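Two Hours Lost to a Timestamp

6 Sep 2019

I love this job even when it bites me, and in July it bit hard. Our folding policy on Jorkura (striped cloth, flat table, easy stuff!) had been behaving nicely, and then one morning it started closing its fingers just short of the fabric, every single time.

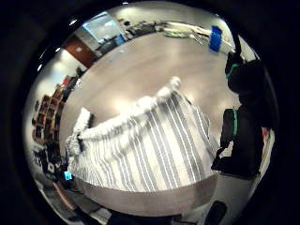 My first guess was a slipping finger pad, so off came the pads. Fine. Then the motor current - also fine. The episode logs looked perfect too, all 717 of them, until I plotted the glove stream against the video and found the gloves running 90 milliseconds behind. We'd been teaching the arm to be late and a bit shy.

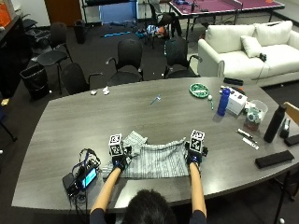
Nana Amegashie wrote in to ask whether the arm had an emergency stop within reach while all this was going on, as a gripper that misjudges a cloth can misjudge a knuckle. Yes, and I hit it twice.

The fix was one line in our Ditovley sync script, which had been stamping packets when they arrived and ignoring when they were sent. Then came calibration, the bit I secretly enjoy. A big printed grid goes flat on the wood-grain table, well away from the black gear along the edge, and you watch the error drop. Mind the ceiling lights, though - one patch of glare next to the sheet and the corner finder starts seeing things.

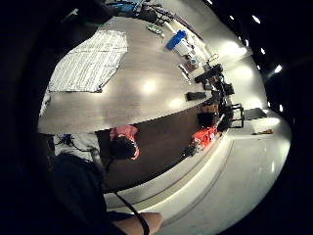

Retraining starts tonight with 100 fresh episodes. I kept the old ones in a folder called "late", and I want to try shifting them back by hand to see if they can be rescued.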